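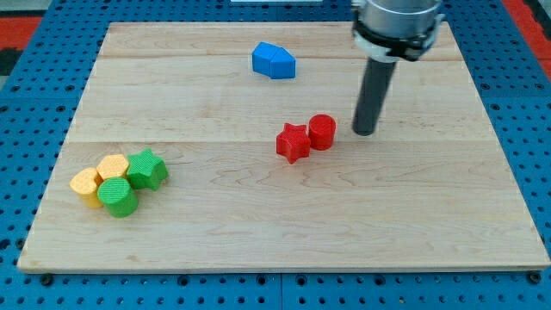

Call for participants: comparing ways to control a pushing arm

Voreck Motion is looking for people to take part in a paid comparison study at our Flarnwood workshop. The sessions run through September. You don't need any experience with robots, and for most of the places we would prefer that you had none.

What the study is about

We build controllers for small bench-top arms. Over the past year we have put together four ways for a person to steer an arm by hand, and we want to know which of them people can pick up quickly and which of them wear people out. Our own staff are no longer any use for this. We have all spent too long with the equipment and have our favourites.

The task is pushing blocks on a board. The arm carries a single straight rod in place of a gripper, so nothing can be picked up. You move a block by getting the rod beside it and nudging it where you want it to go. It is slower than grasping and it shows up the differences between controllers very clearly. A bit of lag that you would never notice when closing a gripper on a part will send a cylinder well past its mark.

The blocks are small printed plastic shapes in red, yellow, green and blue. Stars catch on their neighbours. Cylinders can roll off the side of the rod if you push them a little off centre. Participants in our pilot round had strong opinions about both, and we expect you will too.

The four controllers

You will use each of these in turn, in an order set by a draw:

Handheld stick. Similar to a game controller, with one thumbstick for movement across the board and a trigger for height.

Desk puck. A heavy knob that sits on the desk and is pushed, pulled and twisted. It does not travel far. Some people take to it straight away and some never do.

Tracked wand. You hold a light wand and the arm follows your hand. There is a foot pedal to pause the following while you reposition your arm.

Amura. This is our own new controller, a small jointed copy of the arm that you move directly with one hand. It is the newest of the four and has the most faults. We would like to hear about them.

For half of the session you will look straight at the board. For the other half you will work from a camera view on a monitor, with the board screened off. We swap between two camera positions, one at the front and one higher up, and we want to compare those as well.

What happens in a session

A session takes 2 hours, including breaks. We run one in the morning, starting at 9.30, and one in the afternoon, starting at 1.30.

You will be met at the front door and shown through the safety points, then you'll have 10 minutes of free practice on each controller before anything is recorded. After that come the set tasks. They are read out to you one at a time in ordinary language, for example "push the red star next to the blue block", "bring all the green pieces together" or "separate the yellow pieces". You decide how to do it. A task ends when you say it is done or when the time runs out.

After each controller there is a short paper form about effort, comfort and how far you felt in charge of the arm. At the end one of us will sit down with you and go through what you liked and didn't like. That part is usually the most useful for us, so please don't be polite about it.

We record the position of the rod, your inputs on the controller, video of the board and the audio of the closing talk. We don't film your face. Your hands may be visible on the controller during some tasks.

Who we are looking for

We have 166 places in total, divided into three groups.

General group. Adults aged 18 and over with no background in robotics or remote operation. This is the largest group. Retired people, students, shift workers and people between jobs are all welcome.

Operator group. People who drive equipment with levers or sticks as part of their work, such as excavators, cranes, forklifts, drones or inspection crawlers. Please tell us what you drive and for how long you have done it.

Left-handed group. Adults who write with their left hand. All four controllers can be set up on either side, but we have not tested the left-hand set-ups properly and want to.

You need to be able to tell the four block colours apart, on the board and on a monitor. Glasses and contact lenses are fine. You should be able to use at least one hand comfortably for several short periods, with rests in between. The bench can be lowered for wheelchair users and there is a seated set-up for all four controllers.

Who can't take part

Current or former Voreck employees and people who live with them. Anyone who joined the pilot round. Anyone who works for a company that makes or sells arm controllers. Anyone who has had surgery on the hand, wrist or shoulder they would be using in the last six months.

If you get motion sick from screens, let us know when you apply. The camera half of the session doesn't bother most people, but we would book you into a morning and allow for longer breaks.

Payment and expenses

Participants are paid $90 for the session, by bank transfer, within two weeks. If you stop part way through you are still paid in full, and you don't have to give a reason. Parking is free in the yard behind the building. If you come by bus or train, keep your ticket or a screenshot of the fare and we'll add it to your payment.

Thirty people will be asked back for a second session so we can see how much of the skill is kept. The second session pays the same. You can say on your application whether you would be interested, and saying no makes no difference to your first booking.

Safety

The arm is small and its speed is limited in software and again at the drive. You will be seated outside its reach. There is a stop button at your seat and another with the session lead, and you are free to press yours at any time for any reason. Please wear closed shoes. Long hair doesn't need to be tied back, as you won't be near the arm, but you will be asked to stay in the marked area while it is powered.

Blocks do sometimes go over the side of the board. Leave them and the session lead will put them back once the arm is stopped.

Your information

Controller and rod data is stored under a participant number. Your name, contact details and bank details are kept separately and deleted once all payments have cleared. Video of the board may be used in reports and in talks to other engineers. Audio is typed up and then deleted. You may withdraw your data up to 10 days after your session by quoting your participant number, which will be on your copy of the consent form.

The people you will meet

Karabo Nkosi runs the study and is the person to ask about eligibility. Otis Ridgeway and Apolline Rolland lead the sessions. Benoît Collet looks after the arm and the cameras and may come in between tasks to check the calibration. Apolline and Benoît can run your session in French if you would prefer – just say so in your application and we'll book you with them.

How to apply

Send an email to Karabo Nkosi at the study address on our contact page, with "Pushing study" in the subject line. Please include:

Your name and a phone number
Which group you are applying for
Which hand you write with
Any equipment you operate for work or as a hobby, including video games if you play most weeks
Whether mornings or afternoons suit you
Anything we should know about access, seating or eyesight
Whether you would come back for a second session

We don't need a resumé. A few lines is plenty.

We reply to every application, usually within three working days. If the general group is already full we will offer you a spot on the reserve list, and reserves are called quite often, sometimes the evening before. If you could come at short notice, put that in your email as well.

If you are booked and can't make it, please ring or text as early as you can. It takes Benoît most of an hour to set up for each session, and an early message gives us a chance to fill the place.

Groups and employers

Firms that would like to send several operators are welcome to get in touch. We can hold a run of sessions for one firm, but each person is booked and paid individually and we don't pass on anyone's results to their employer. Contact Anatole Vidal through the main office for this.

Getting here

The workshop is at the far end of the Flarnwood industrial estate, past the tile warehouse. Look for the grey roller door with the Voreck sign and use the smaller door to its left. The bell is hard to hear from the back of the building, so if no one comes in a minute or so, ring the number in your booking message. There is step-free access from the yard, and an accessible toilet on the same floor as the study room. Tea, coffee and water are provided. There is no café nearby, so bring a snack if you're coming straight from work.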